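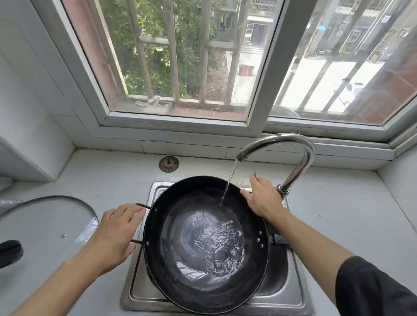 29/08/2022

Notebook, wash-up tasks, Bickerstaff set

Reran the headline number on the wok rinse today and I trust it less than I did before lunch. Writing it down while I'm still annoyed.

The claim, as it stands in Veronica Sima's draft: pretraining on head-camera video of people doing kitchen chores, then fine-tuning on a small set of robot demos, gives a policy that holds a pan under running water and turns it so the whole inside gets wet. The comparison is the same policy without the human video. The gap in the draft is big. Big gaps on small evals make me itch.

What I did. Took the Lasa checkpoint as is, no retraining, and went back through the eval episodes by hand instead of reading the success flag. The flag comes from the Curnen scorer, which looks at the last second of each episode and asks whether water has reached the pan interior. Well, if you hold any open pan under a running faucet, water reaches the interior. The scorer can't tell a rinse from standing there. I scored 31 episodes myself with a stricter rule: water has to travel past the handle side and come off the rim somewhere other than where the spout points. The gap shrinks a lot. It's still there, and I don't want to put a figure on it until somebody else scores the same episodes without seeing mine.

Second problem, the grip. In the human clips nearly everyone does it two-handed with a wok: one hand on the long handle, the other on the rim near the short ear. That second hand is doing most of the tilting. Our arms can't hold a rim like that without the fingers slipping on the curve, so in the robot demos we grabbed the ear handle. The draft says the policy "inherits the human bimanual strategy." I don't see how we know that. The demos are bimanual too. A policy that learned nothing from the video would also use both arms, having been shown nothing else. To say anything about inheritance we'd need one-armed demos and see if the second arm shows up anyway, and I'd bet against it.

Third, and this one bothers me most. The video encoder has a strong opinion about faucets. I blanked out the stream and the spout in 2,000 frames and the predicted wrist motion went to pieces. Then I blanked out the wok and left the faucet, and the prediction barely moved. So the thing may be keying on "tall curved spout ahead, sink below" and playing back an average rinse. Dark pan, matte inside, deep shadow in the basin: I can see why it would pick the shiny thing. Reflections from a window don't help. Water in a black wok is mostly reflections as far as the camera is concerned, and when the light changes the water "moves" whether or not it does.

Would like to be wrong on this. Possible that blanking a hand-sized patch is just a rough thing to do to the encoder and the faucet patch happens to sit where it hurts. Control for that is to blank equal areas of window and counter. Started it, killed the job when the Floltel node ran out of disk. Again. Logs are in the usual place, partial, don't plot them.

Things that did hold up:

Handle hand trajectories transfer better than I expected. Even with my scoring, the handle arm on the pretrained policy comes in at a sensible angle and stays level while the other arm is still sorting itself out. The baseline dips.

Time alignment between the head camera and the wrist tracks is fine. I had blamed it for the jitter in the first batch and I was wrong, it was the smoothing window.

Seeds: we have 2. The draft has error bars. I'd like to know what they are error bars of.

Talked to Veronica at the bench. She thinks the scorer problem is real and the faucet problem is me reading too much into masks. Fair. She also pointed out that my stricter rule punishes an episode where the pan was already tilted well at the start, and she's right, one of the ones I failed looks perfectly good on second viewing. Left my score as it was and flagged it, otherwise I'll keep fiddling until I like the answer.

To do

Finish the equal-area masks. Clear disk first.
Get a blind second scorer. Not Veronica, not me.
Swap the faucet: low straight spout, same sink, same wok. If the policy waves the pan at where the old spout used to be, we have our answer.
One-armed demos, if anyone will sit through collecting them.
Ask for "inherits" to come out of the abstract until that's done. December deadline, so there's time.

Masking script is on the shared drive under my initials. The crop offset is hard-coded, check it before you run it on anything else.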